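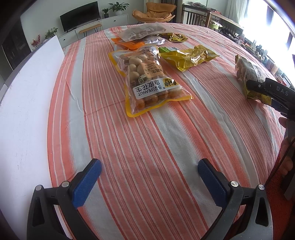

Workshop notebook, October, just after the tea break

Snack table day! I said I'd write up the tasting before I forgot what anything tasted like, so this is me doing it with salty fingers and a very bad pen.

The striped cloth is back on the table, the coral and grey one. Merja thinks it makes the packets hard to look at and wants a plain one. I like it. It stays until somebody spills something worse than tea on it.

Main business was the peanuts. The label has 鱼皮花生 on it, which Wai-kit reads out as "fish skin peanuts", and Harsh very nearly walked off at that point. There's no fish in the name beyond the name, Wai-kit says, it just means the crunchy coated sort. They're the round tan and orangey-brown ones in the clear bag with the yellow border. I had far too many. The shell is hard and a bit sweet and then you get the nut, and after that you want another one, and I can't put it more scientifically than that.

The shiny gold packet I haven't scored at all. I got distracted by the peanuts (see above) and by the time I came round to it Bronisława had the score sheet and was using it as a plate.

Scores so far, out of 20:
Peanuts - me 16, Harsh 11 once he'd calmed down, Merja 15
Brown snacks in the see-through bag with the white label - me 12, Merja wouldn't say
Round brown ones, yellow label - still to do

Things to sort before next time. Small bowls, please, one per packet, because eating out of the bag means the last person gets dust. Pegs or clips for the opened ones. Water on the side, away from the telly cabinet and the plants. And we should write the packet names down BEFORE opening, in whatever language they come in, I can't keep saying "the brown ones" to people.

Hertta asked if we could do crisps next. Yes! But a separate session, or it'll be 300 packets and no notes.

Wrote this up at twenty past four. Still thirsty.

Comments

Hertta H.: I'll bring the bowls. Not the good ones.

Harsh: 11 was generous and I'd like it noted that I went back for more.

Wai-kit: Try them with beer. Then do the scores again.

Contact the Dikitz workshop | © Dikitz | Back to top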